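Ultlow Raised Bed Kit, Model Wernine 48
Section 4: Placing the bed in the front yard and first planting

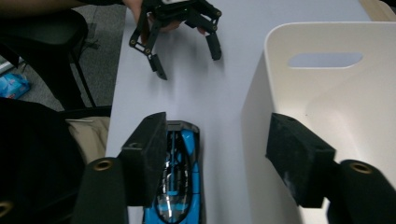

Before you open the carton, please choose the place where the bed will stand. The Wernine 48 is made for front yards, where there is often less space and more rules than behind the house. Measure the place with a tape and mark it with string. The finished bed is 48 inches long and 47 inches wide, so it looks almost square, but it is not, and many customers find this out only after the corners are closed. Do not go to step 1 before you are satisfied with the place.

4.1 Check the local rules

Some towns limit what can grow between the house and the street. The rules can be about the height of plants, the distance from the sidewalk, or how much of the yard must stay lawn. Ask at the town office and, if you have one, at your homeowners association. Ask for the answer in writing and keep it together with this manual.

Note: The strip between the sidewalk and the road usually does not belong to you, even when you mow it. Do not put the bed there without permission.

Note: Ultlow cannot take back a kit that is already assembled, also when the town asks you to remove it.

4.2 Prepare the ground

1. Call the utility marking service some days before you dig. Gas and water lines in front yards can lie quite shallow.

2. Remove the grass inside the string. Cut it with a flat spade in strips and roll the strips up. You can use them again for bare spots in the lawn.

3. Make the ground level. Put a straight board across and a spirit level on the board. Check in both directions and also from corner to corner.

4. If one side is low, fill it with soil and step on it firmly. Do not lift the panels with stones or pieces of wood. The panels will bend between the supports when the bed is full.

5. Lay the cardboard sheet from the carton on the ground, with the printed side down. Make it wet with a garden hose. The cardboard keeps the old grass from growing up and will rot away by itself.

Caution: Do not use plastic film in place of the cardboard. Water will stay in the bed and the roots will rot.

4.3 Assemble the panels

You need 2 persons for this part. One person can do it, but the long panels fall over easily when there is wind.

1. Put the two long panels and the two short panels on the grass, with the groove up. The long panels have the letter L on the inner side.

2. Push a corner post into the groove at the end of the first long panel. It must go in until you hear a click.

3. Connect a short panel to the same post. Continue around the bed until all four corners are closed.

4. Measure both diagonals. If they are not equal, push gently on the corner that is too far out and measure again.

5. Put the cross brace in the middle, from long panel to long panel, and tighten the wing nuts by hand.

Caution: Do not use an electric driver for the wing nuts. The thread is easily damaged, and then the whole brace must be ordered new.

If the post does not click, look if there is sand in the groove. A dry old toothbrush cleans it well. Do not hit the post with a hammer.

4.4 Fill the bed

1. Put small branches and dry leaves at the bottom, one hand deep.

2. Add garden soil until the bed is half full. Water it and let it rest for one night. The soil will go down a little.

3. Fill the rest with a mix of soil and ripe compost. Leave the width of two fingers free below the top edge, otherwise the rain will wash soil onto the sidewalk.

4. Check the cross brace again. It is normal that the panels move a little outward when the bed becomes heavy. If you see an open gap at a corner, take some soil out and repeat step 4 of part 4.3.

Warning: A full bed can weigh up to 2000 pounds when it is wet. Do not try to move it. Do not place it on a deck, on a balcony, or over a septic tank.

4.5 First planting

For a front yard we recommend low plants at the street side and higher plants toward the house. Lettuce, parsley, chives and bush beans stay low and look tidy for a long time. Tomatoes and pole beans should stand at the back, where the supports do not disturb the view of drivers leaving the driveway.

1. Put the plants on the soil still in their pots and look at them from the street. Change the order until you like it.

2. Plant in the evening or on a cloudy day.

3. Water slowly near the stem, not over the leaves.

4. In the first two weeks, water every morning before 9 o'clock if there was no rain.

If you start in October, choose garlic, spinach or kale. In cold regions cover the bed with the Korna fleece (sold separately). The fleece is fixed with the same clips as the Xenos insect net, so if you already have the net you do not need to buy new clips.

Note: Dogs are often walked along front yards. Wash everything you harvest, and do not pick leaves which hang over the edge of the bed on the street side.

4.6 After the first month

Look at all wing nuts and tighten them if they are loose. Add compost where the soil has gone down. Pull out grass that comes through at the edge while it is still small. For winter care, see Section 6. For replacement panels, see the parts list in Section 8 and have the number from the inner side of the panel ready when you order.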